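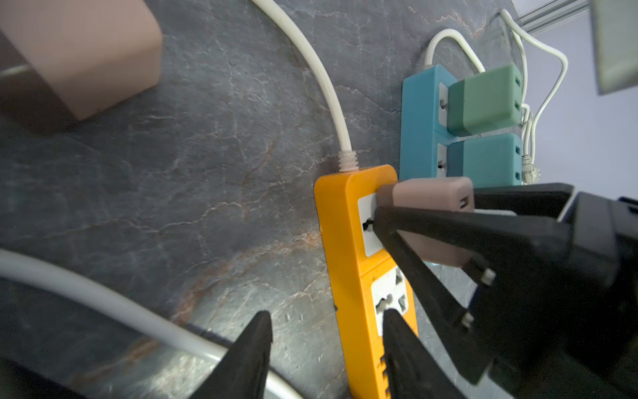

Page last changed: March

Atholm two-arm bench cell
Club equipment, Tunstall Robotics Club

The cell is kept for the plug and strip task in the Vosero student competition. Both arms stand on black mounting plates at the front rail, and each ends in a two-finger gripper. Teams may book it in 15-minute slots. Entry to the task costs 9 points per missed insertion, out of a starting 63.

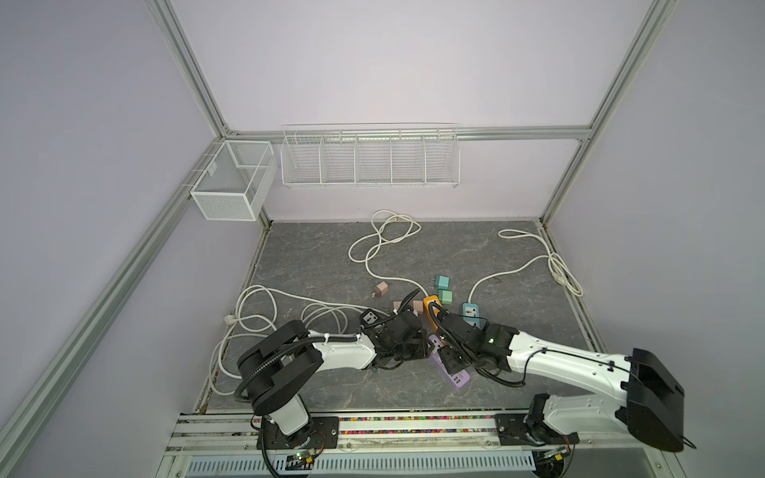
Both arms over the strips and adapters; wire rack and mesh basket on the back wall.

Task parts: power strips, coloured plug adapters and white power cables. The cables are left free on the floor panel, and path planning must allow for them. Strips are not fixed down - a team may hold one with the first arm and insert with the second.
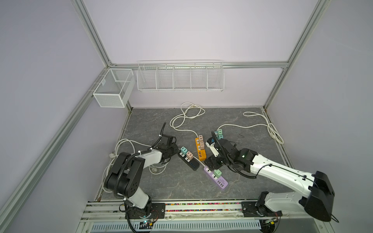
Control software is Clekum, club build. Logs are limited to 2,000 lines per run and are cleared every Friday. Copy anything you need before then. Gripper force limits are set by the club and may not be changed during a slot.
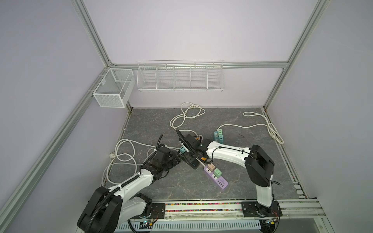
Black strip held in the right gripper.

Before leaving, park both arms and sign the log sheet. Report damaged adapters on the same sheet, by colour.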